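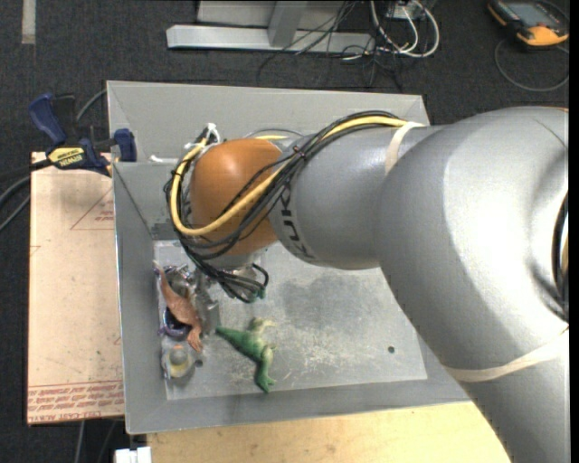 Filed under: Datasets / Language & Folklore / Children's games

Last updated: May

playground-rhymes

Hi! This is my collection of jump-rope songs, clapping games, counting-out rhymes and ball-bouncing chants, typed up in plain text so you can search them, sort them, print them or sing them badly in the kitchen, as I do. Most of them come from Breltthorpe, where I grew up, and from Skeledell, a few miles up the river. I started it because my sister and I got into a fight over the second verse of "Molly Had a Biscuit Tin" and each of us was completely sure the other one was making it up. (We were both right, as far as I can tell. Her school and mine were on opposite sides of the river and the biscuit tin had different things in it.)

If you just want the rhymes, open rhymes.csv and off you go. The rest of this page is for people who want to know where things came from and what the columns mean, plus some grumbling.

What you get

rhymes.csv has one row per version of a rhyme. Not one row per rhyme! If three people gave me "Salt, Salt, Vinegar" with three different endings, there are three rows, and they share a family name in the family column. I went back and forth on this for a whole winter. Having one "proper" version with footnotes looked tidier but I kept having to decide which one was proper, and I didn't like doing it.

tunes/ has the melodies for the ones that have a melody, written in ABC notation, which is a way of typing music with ordinary letters. A lot of these don't really have a tune. They have that two-note up and down thing that kids everywhere do when they're teasing each other. Where that's all there is, the tune column says "teasing" and there's no file.

actions/ has the movements. These were the hardest part to write down by a mile. Try explaining a clapping pattern over the phone sometime. I settled on short lines like "own, right, own, left, own, both," and when something odd happens (a spin, a stamp, touching the ground) it gets a word of its own. There's a list of those words in actions/words.txt.

notebook/ holds my typed copy of the Shehu notebook, more on that below.

The columns

id: a short code. It means nothing. Please don't read anything into the order.

family: my name for the group of rhymes it belongs to. I made these up. If a family is called "biscuit-tin" that's because I had to call it something.

text: the words, with a slash between lines and a double slash between verses. Spelling is as people gave it to me, and that includes nonsense words. "Eeny" and "eenie" are both in there. I didn't fix them and would rather you didn't either, at least in this file.

kind: rope, clap, count, ball, or other. "Count" means counting-out, the kind you use to pick who's It. "Other" is mostly insults.

place: where the person learned it, which isn't always where they live now. Blank if they weren't sure.

decade: when they learned it, to the nearest decade. People are surprisingly good at this if you ask them what grade they were in and who their teacher was, and pretty hopeless if you ask what year it was.

source: told, written, or notebook. "Told" means someone said it or sang it to me and I wrote it down. "Written" means it came to me in a letter, an email or on the back of something.

rude: yes or no. See the note further down!

notes: whatever didn't fit. Some of these are longer than the rhyme.

The Shehu notebook

This is the best thing in here and I had nothing to do with it. Mrs. Shehu taught the little ones in Skeledell and kept a school exercise book in her desk where she wrote down what she heard at recess. She lent it to me for a weekend and I ended up keeping it for a month, with her permission, because her handwriting gets very small toward the back.

She heard things I never could have gotten by asking. When you ask a grown-up for a rhyme you get the one they're proud of remembering, all neat, with both verses. What she wrote down was kids in the middle of playing, so there are rhymes that stop halfway through when somebody trips on the rope, and arguments over the rules, and one long list of boys' names that I'm fairly sure is just a list of boys somebody's friend liked. I left out the last names on that page. The first names are in there, shuffled.

She used little marks in the margin, a dot or a cross, and when I asked her what they meant she'd forgotten. They're copied into the notes column in case somebody smarter than me can work it out. My guess is that a cross means she had to go outside and tell them to quit it, but it's only a guess.

The Galto problem

Okay, so there's a counting-out rhyme that starts "Galto, galto, one for the moon," and it has eaten more of my evenings than everything else put together. People in Breltthorpe know it. People in Skeledell look at you like you have two heads. It's got 6 versions in the file, and in every one of them the word galto stays exactly the same while everything around it changes. The moon turns into a spoon, or a broom, or in one case a prune.

What's a galto? I don't know. I've been told it's a fish, a kind of hat, a man who used to sell coal, and "just a word, why do you need to know." Counting-out rhymes are full of words like this. Some are scraps of old number words that got chewed up over the years, and some are noises kids liked the sound of, and it's usually impossible to tell which one you're looking at. If it means something in a language you speak, please write to me. I'd be so happy.

How I collected them

Mostly by being annoying at parties. I'd ask what people skipped to when they were in school, and after a minute of "oh, I can't remember any of that" somebody's hands would start going. The hands remember first! I saw it over and over. A woman at my cousin's wedding couldn't give me a single line of "Sailor in the Bathtub" until I held my palms up in front of her, and then the whole thing came out at top speed, including a verse she was clearly shocked to find in her own head.

I also put a card up in the Breltthorpe library with my email on it, and that brought in the written ones. Leonor Antunes saw it and sent me a fat envelope of rhymes her aunts had taught her, some in Portuguese with her own English underneath. Those are in the file with the Portuguese in the text column and her English in notes. She also checked all my accents and caught a pile of mistakes, so if the Portuguese looks good, that's her, and if something's off, I probably typed it in after she looked.

Everybody who gave me a rhyme said I could share it. I don't list people by name unless they asked me to. I haven't collected anything directly from children. Parents have passed some along, and those are marked in the notes.

What's wrong with it

It's lopsided. Nearly everything here is from girls' games, or from women remembering girls' games, and the men I asked mostly gave me insults and a few football chants. I don't think that means boys didn't have rhymes. I think I didn't know the right question.

It's heavy on one small area. Please don't use this to say anything about a whole country. You could maybe use it to say something about the river.

There's a gap where the oldest ones ought to be. I've got about 60 rows marked with a decade before I was born, and a lot of those were learned from a mother or a grandmother, so the decade is when my person heard it and the rhyme itself may be far older. I never found a good way to show that in a spreadsheet.

Also, I type with a cat on my arm. Typos happen. If a word looks like nonsense it might be nonsense on purpose, or it might be the cat.

About the rude ones

Kids' rhymes are rude. A lot of them are about underwear, and a few are meaner than that. I kept the underwear. Where a rhyme made fun of a particular group of people I've kept the row so the family still makes sense, but the text says "left out" and the notes say in a general way what was there. If you do serious research in this area and need the full words, email me and we'll talk about it.

If you're pulling rhymes for a classroom, filter on rude = no and then read them anyway before you hand them out. My sense of what's rude is not your principal's sense of what's rude.

Using it

Do what you like with my typing. If you print the rhymes in something, a line saying where you got them would be nice, and a copy would be nicer. The Portuguese ones belong to Leonor's family as far as I'm concerned, so ask before you put those in anything you're selling.

The file is plain UTF-8 with commas, and any text that has commas in it is in quotes. Some spreadsheet programs will look at the id column and decide that some of the ids are dates. Import that column as text and you'll be fine. I found this out after I'd saved over the original, and I do not want to talk about that evening.

Sending me more

Yes please! Email is best. Tell me the words exactly as you remember them, even if you're sure you have them wrong, and where you were when you learned it. If there's clapping, a description in your own words is great and I'll turn it into my shorthand. Half a rhyme is fine. I have a whole text file of halves (it's called halves.txt) and every so often two of them turn out to fit together, and then I have to get up and walk around the house for a bit.

Still to do: tunes for the Skeledell rope songs, a second look at the ball-bouncing ones, and the biscuit tin. My sister says hers had buttons in it. Mine had a mouse.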